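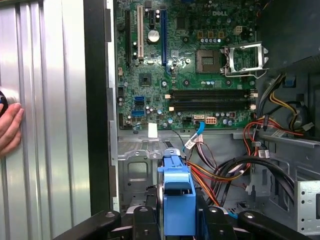
The Dell board with its CPU socket open and all four memory slots empty.

How to strip an old desktop tower for parts

By Ntombi Matlala

An old office tower has more usable parts in it than most people expect, and taking one down takes an evening the first time. You need a Phillips screwdriver, a tray or egg carton for the screws, masking tape and a pen. Clear a table with good light over it.

Before you open it

Shut the computer down, unplug the power cord and everything else, then hold the power button in for 8 seconds. Touch bare metal on the case before you touch the board, and do it again any time you walk away and come back.

Lay the tower on its side and take off the side panel. Some panels slide back after you pull a latch, and some have two thumbscrews at the rear. Keep the panel away from the table edge. The folded metal inside can be sharp.

Start with the drive

Take a phone picture of the wiring first. Then pull the data cable and the power plug from the hard drive. Hold the plug, never the wires. SATA plugs come straight out, and the ones with a metal clip need a squeeze.

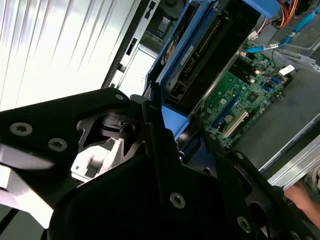 Hard drive in its blue plastic cage, beside the expansion slots.

Plastic cages like this one usually have tabs you press or spread to free the drive. If the drive won't move, look for a screw before you pull harder. Put tape on the drive and write the size on it. Most of the ones I see are 500 GB. Don't pass a drive on until it has been wiped.

Memory and processor

Push the clips at both ends of each memory slot outward and the stick pops up. Handle it by the edges.

For the processor, take off the heatsink, lower the lever out of its catch, raise the metal bracket and lift the chip straight up. Don't slide it. If the socket has pins, leave them alone; a bent one can ruin the board. Wipe off the old thermal paste with rubbing alcohol.

Power cables
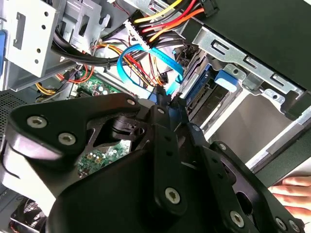 Onddale, April

The wiring is the slow part. Follow each bundle from the power supply to where it ends and unplug it there. The big multi-pin connector on the board has a latch on one side. Press the latch with your thumb and rock the plug a little as you pull. Cut cable ties with small snips, pointing the tips away from the wires.

When every plug is free, remove the screws at the back of the case and lift the power supply out whole. Never open it, even after it has been unplugged for days.

Bag the screws by where they came from and tape each bag to its part.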